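Boards > Kitchens and Storage > Second-hand and metal furniture

Grey metal drawer units as kitchen storage – anyone living with one?
Posted by fanni_gulyas, January, 22:09

I've been going back and forth on this for weeks. Our kitchen is the narrow sort with a cooker at one end and a door at the other, and we've got a gap of 53 cm by the window. A proper base unit from Skernanen in that width is £583 before fitting, which made me laugh out loud in the shop. So I'm thinking of an office-type metal cabinet instead, two drawers, flat top, pans below and tea towels above.

What I can't decide is whether it'll look like a kitchen or like somebody's accounts department. My sister says accounts department. I quite like it!

This is the kind of thing I mean:
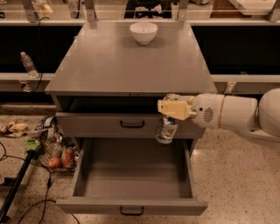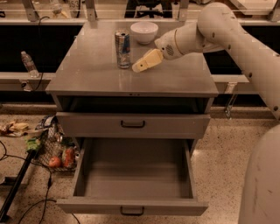
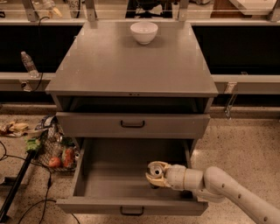 Jin-sol Hwang replied that the look was fine but the noise would drive me up the wall. Every time you put a mug down it goes clang, and the drawers are worse, especially with pan lids in. Cork sheet on the bottom of each drawer helped a lot at theirs, and a folded towel did nearly as well.

fanni_gulyas
Oh, I hadn't thought about noise at all. We've got a baby asleep through the wall most evenings. Did you glue the cork or just lay it in?

jinsol_h
Just laid it in. I glued the first lot and regretted it when some oil leaked underneath – took me a whole afternoon with a scraper.

namgil.bang
Going to disagree with the whole idea, sorry. Office drawers aren't made for cast iron. I had a Kurek one and the runners went after nine months, and then the bottom drawer had to be lifted every time you shut it. Buy a second-hand pine chest and paint it.

iseul_han
Mine's a Grokico and it's been going for years with two casserole dishes in the bottom, so I think that's down to the make. Check the runners before you pay. Pull the drawer right out and lean on it a bit. If it dips, walk away.

namgil.bang
Years with two dishes isn't the same as a full set of pans though, is it? And pine doesn't rust next to a sink.

iseul_han
She said by the window, not the sink! Pine swells anyway, my mum's drawers wouldn't open from October to March.

soyul_ra
Can I ask about the top? I put a hot tray straight on mine and the paint bubbled. I keep a big chopping board over that patch now and you'd never know. Also do fix it to the wall if there'll be a little one crawling about, because with a heavy drawer open it can tip.

fanni_gulyas
Good point about the tipping, thank you, that's going on the list. There's a used Skilell one going for £22 near me so I'm off to lean on its drawers after work. If the runners are bad I'll look at pine, Nam-gil, I promise.

namgil.bang
Take a pan with you.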